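Home | Thread | Replies | Media

Clurnham Residents' Services
Thread, 9 posts

1/ The shared utility room at Clurnham reopens to residents this April. This thread sets out how the drinks shelves and the laundry side are to be used. Residents are asked to read it through before their first visit.

2/ The room is open from 6 in the morning. Entry is by the side passage, using the same fob as the bicycle store. The front entrance remains for deliveries only.

3/ Drinks are kept on the white wire rack against the lettered wall. Bottles of one kind stay together on one shelf: the amber bottles with gold-yellow caps have the middle shelf, and the red bottles with white caps go on the shelf beneath them. Please return a bottle to its own row if you decide against it.

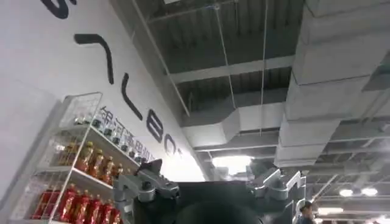 Taking and paying for drinks

4/ Payment is by the residents' account. Enter your flat number and the item on the sheet by the door. Accounts are settled at the end of each month with the service charge, and queries on an entry should reach the office before then.

5/ Residents may take up to 3 bottles in a single visit. Larger quantities for a gathering can be ordered through the Ukstead office, which places one order a month with the supplier at Nuvesthorpe. Empty bottles go in the recycling store. They should not be put back on the rack.

6/ On the laundry side, the dark grey front-loading machine carries a white label with a large number 1. Please quote that number when booking or reporting a fault. Bookings are for one load, and a load left in the drum at the end of a booking may be moved to a basket by the next resident.

7/ Before starting a wash, look into the drum for anything left by the previous user, with particular attention to the upper part and the back. Single cloths and socks are easily missed against the dark interior — a torch is kept on the hook beside the notice board. Items found should be placed in the tray marked for lost laundry, where they are held for one month.

After unloading, open the door fully and leave it open so that the drum can air. Wipe the glass and the rim with a dry cloth. The labels on the front of the machine must not be peeled off or covered.

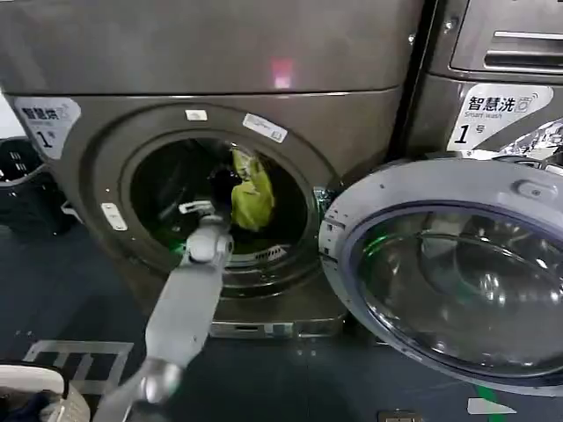

Clurnham Residents' Services — Laundry and Stores Team

8/ Two matters have been raised by several households and are answered together. The first concerns detergent. Residents supply their own and should measure it according to the size of the load. Overfilling the drawer leaves residue for the next person, and the team has had to clean it out more than once. Fabric dye may not be used in the room.

The second concerns bedding. Sheets and pillowcases may be washed in the ordinary way. Heavy quilts and rugs should go to Đồng, the laundry on the station road, where residents receive the rate agreed with the Ukstead office on showing a fob.

9/ Faults, spillages and breakages should be reported to Cristian Marulanda at the Ukstead office, giving your flat number and the time. If a bottle is broken, please keep others clear of the glass and report it at once. Outside office hours, leave a message on the usual line — messages are collected each morning.

Replies to this thread are read but are not treated as fault reports. Paper copies of these notes, in large print if required, can be collected from the Ukstead office counter.

Last updated: April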